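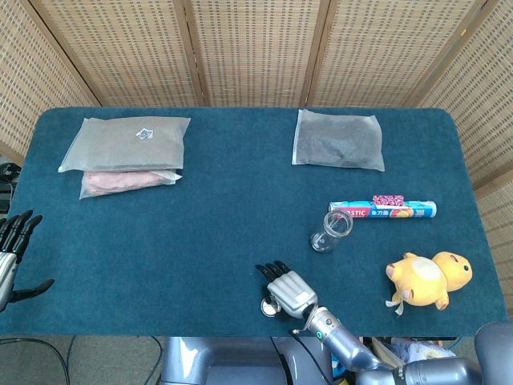 Every few months another story goes around about a missing person found by strangers on the internet. The latest is the Clovovdale case, and I have now been sent it by three different people, all of whom want me to be amazed.

I'm not, much. Henok Tesfamariam spent 106 evenings going through old satellite pictures on Kasura, and one night he spotted a car roof in a pond. Good for him. The family got an answer and I wouldn't take that away from them.

But look at what the story leaves out. The forum he belongs to has sent the county 134 tips since last September. Mahlet Negash, who used to work cold cases there, told a local paper that 24 of them named a living person as a suspect. All 24 were wrong. One man had people parked outside his house for a week – his crime was owning the same model of truck.

We hear about the pond because the pond makes a good story. A wrong guess doesn't get a podcast. I'd like to see the people who run these forums publish their misses next to their hits, on the same page and in the same size type. Until they do, I'll keep my amazement to myself.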